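Two-armed robot learns to serve drinks from 50 demonstrations
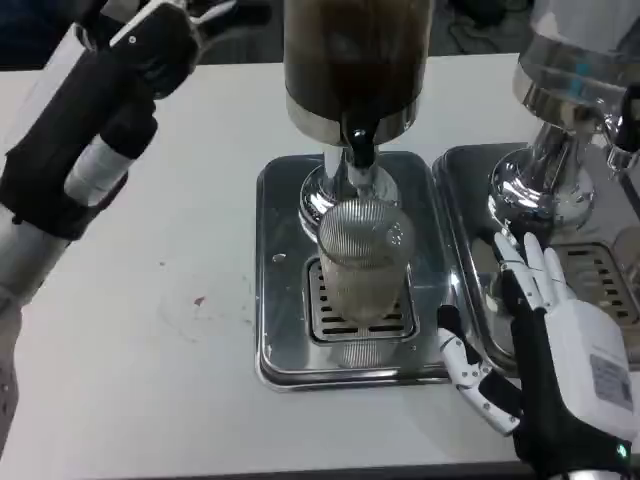 The robot at the drink dispensers, with a glass on the tray under the spout. Photo: Awan project

14 January 2023

A research group at the Prirnelico laboratory in Drinummont has reported a method that lets a robot with two humanlike hands learn to serve a drink from a small number of human demonstrations. The work is part of the Awan project, which studies how robots can handle ordinary kitchen and cafeteria equipment.

For the test, the group used steel beverage dispensers of the type found at hotel breakfast tables. The task has several steps. The robot must put a glass on the drip tray, bring it under the spout, open the tap, close it at the right moment and then take the glass away. Each step is easy for a person, but a small error in the first one is often enough to spoil the last.

The method, called Kedier, divides every demonstration into short pieces at the points where a hand begins or ends contact with an object. The robot then learns each piece separately, together with a rule for when to pass to the next one. Earlier systems of the group learned the whole task as one long movement, and they had difficulty when the glass stood in a slightly different place than before.

An operator showed the task 50 times by guiding the arms from a distance. After training, the robot was given 55 trials with the glass in new starting positions. It failed in 11 of them. Most of the failures happened at the tap, where the fingers closed too early and slipped from the handle. In 3 trials the glass was filled too much and the operator stopped the robot.

The group says that shiny surfaces are still a problem. Polished metal reflects the hands and the glass, and the vision system sometimes takes a reflection for the real object. Clear glasses are also harder to find than colored cups — the group has not yet measured by how much.

The next round of tests will begin in March. It will use two drinks instead of one, and the robot will have to choose the correct dispenser after a spoken request.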